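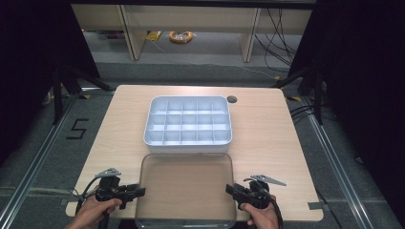 Lid, tray and a gripper on either side: the lid task at Cloststead College's Hesik club.

Closing Time

At a further education college in Cloststead, a club of students has spent most of a year teaching a robot to put the lid on a box. It is going rather well, depending on whom you ask and on which afternoon.

I should confess at the start that I cannot reliably put a lid on a box either. There is a drawer in my kitchen that is nearly all lids, and I have stood in front of it many an evening trying one after another with growing bad temper. So when the students of the Hesik club handed me a pair of grippers and told me to have a go, I felt I was bringing plenty of relevant experience.

The club meets upstairs in the Totley Building, in a carpeted room with dark curtains and a set of pale wooden shelves at the back. You go up past the music practice rooms, so that a good deal of what I heard on my recorder when I got home was somebody working very hard at a clarinet. The table is an ordinary light wooden one with metal rails running up both sides of it and black stands behind, and there is a big black 5 on the floor next to it. Everybody calls this spot "five". "Are you on five?" they say, or "Who left the tape on five?", and after an hour I was saying it too.

The idea behind the club is easy enough to explain, and was explained to me several times, by different people, with great kindness. Instead of writing out instructions for the robot, the students do the job themselves, over and over, holding in each hand the same sort of gripper that the robot has at the end of its arm. You squeeze the trigger and the jaws close. The movements are recorded along with what the cameras see, and later on a computer in the corridor office chews through all of it and tries to learn what the people were doing. Then the robot gets its turn.

"It's like teaching somebody to tie their shoes by doing it next to them," said Danang Oei, who is in his second year of engineering and runs the sessions, with a whistle round his neck that I never once heard him blow. "Only you have to do it with oven gloves on, and they're watching from your wrist."

They began, back in the autumn, with cups. Cups were all right. After cups there was a spell with clothes pegs, remembered without much affection, and then a fortnight of folding tea towels that came to an end when the tea towels were wanted back by the catering department. The lid arrived after Christmas. It belongs to a white plastic organiser tray, the kind you might keep beads or screws in, with little square-cornered compartments in neat rows. Somebody's mother had bought it and then decided on a different one. The lid is completely clear, and that turned out to be the whole trouble.

A clear lid on a pale table is a horrid thing to look for. I put it down once to scratch my nose and had to hunt for it. You find it by its edges, where the light catches, and by the smudges, and the students have had long arguments over whether the smudges are a help (you can see where the lid is) or a cheat (the robot might learn to look for smudges). For a while there was a rule that it had to be wiped before every session. Then there was a rule that it must not be wiped at all. When I visited, the rule was that whoever asked about the rule had to make the tea, and so I made the tea. 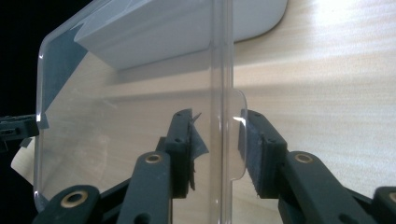 Words by AIMAN SIMANJUNTAK
Features writer

Picking the lid up is the first job, and it is harder than it sounds. It lies flat, and it is thin, and the fingers of the gripper are great square blocks with foam on the inside. What you are meant to do is get it up on its edge and pinch it, so that it stands upright between the two fingers, and then carry it over to the tray and bring it down. There is a raised rib running across the plastic and a small rounded tab sticking out beside it, and most of the students have their own feelings about these. Some of them go for the tab every time. Danang thinks the tab is a trap, as it slides about against the foam, and he prefers a plain bit of edge. They have agreed to let people do it as they like, on the grounds that a robot which has seen lots of ways of doing a thing may be better off when the first one fails.

The foam takes a beating. One of the pads has gone ragged and its tape has begun to lift, leaving a torn flap that pokes out over whatever is being held. I asked whether it ought to be mended. This opened up a discussion which lasted, by my recorder, through the whole of a clarinet study and into the next. On one side were those who said that a worn pad changes the grip and so spoils the recordings. On the other were those who said that new pads would change the grip as well, and that they would then have two sorts of recording where they had been used to one. The vote was put off until July. I gather it had already been put off from May.

Now, my own go. You slip your hands round the handles, and for a moment you feel rather grand, like somebody operating a crane. Then you try to do something. The cables tug a little at your wrists. Your elbows, which you have never had reason to think about, are suddenly in the wrong place. I got hold of the lid at my third try, lifted it in triumph, and turned it over with tremendous care so that it was upside down. "That's a nice clean pick, though," said a first-year at my shoulder, and I could have hugged her.

What I hadn't expected was how restful it would be to watch. The good ones, and Danang is one of the good ones, go slowly and evenly and don't fuss. They reach, they pinch, they lift, they wait a breath, and down it comes. If a corner catches on the rim they don't jab at it as I did; they let go, nudge it from the other side, and carry on. These untidy ones are treasured. A recording in which somebody makes a mess and then puts it right is worth more to the club than a perfect one, and there is a special cheer for it, a sort of low "ohhh" that rises at the end.

By the time I came, the club had 2733 recordings on its shelf, as they put it, although there is no shelf. A further 208 had been thrown away. Most of those went for dull reasons, such as a sleeve in front of a camera or a cable come loose, but there was a whole batch from one evening in the spring when the lid had been put on beautifully, again and again, by someone who had forgotten to press record at the beginning and had then remembered at the end, so that each file was a fine study of two hands resting on a table. He has asked me not to name him. He has since been put in charge of the checklist.

And the robot? The robot lives next door, and I was taken in to see it as you might be taken in to see a baby. It was asked to put the lid on 12 times while I stood there with my tea. Some of these were a pleasure. On one it found the lid, stood it up, carried it across and laid it on the tray so gently that the room went quiet. On the next it reached out with just the same confidence and closed its fingers on a patch of bare table, lifted up nothing whatever, and put the nothing on the tray with great care. The students groaned, and then they all began talking at once about the light from the window.

There is a competition at the end of it all, the Gunawan Cup, held in the college sports hall every summer and open to student teams from the surrounding towns. Last year the Hesik club went with the cups and came home fairly pleased. This year teams will be given a household job to finish in front of the judges, and are allowed to bring their own objects, and there was a short and heated spell in which a few members proposed bringing a lid that was not see-through. A nice blue one, they said. You could see it from the car park. Danang heard them out. Then he told them, quite mildly, that they had already spent since Christmas on this one and he would feel silly.

I asked a number of them what they would do next, once the cup was over, and had expected to hear about bigger robots. One would like to try laundry. Another wants to work with her grandfather, who has trouble with jars, and find out which parts of opening a jar are really the bad ones before anyone builds anything. The first-year who had admired my pick told me she had joined because her friend had, that the friend left in the second week, and that she had stayed for the biscuits and then for the cheering. She is nineteen and has the steadiest hands in the club. She had never held a soldering iron before September, and she now mends the trigger on the left gripper whenever it sticks.

Before I left they let me have one more try. It had got to ten to six and the clarinet had packed up for the night. I found the lid by its edges, got it up, held it, waited a breath as I had been taught, and brought it down a little crooked, with one corner up on the rim. I let go. I went round to the other side and nudged.

It went on with a small click, and behind me I heard the "ohhh" start up. Mine is recording number 29 from that afternoon, and I am told it was kept.

The Hesik club meets during term in the Totley Building, Cloststead College. Visitors are welcome from four o'clock and may be asked to make the tea.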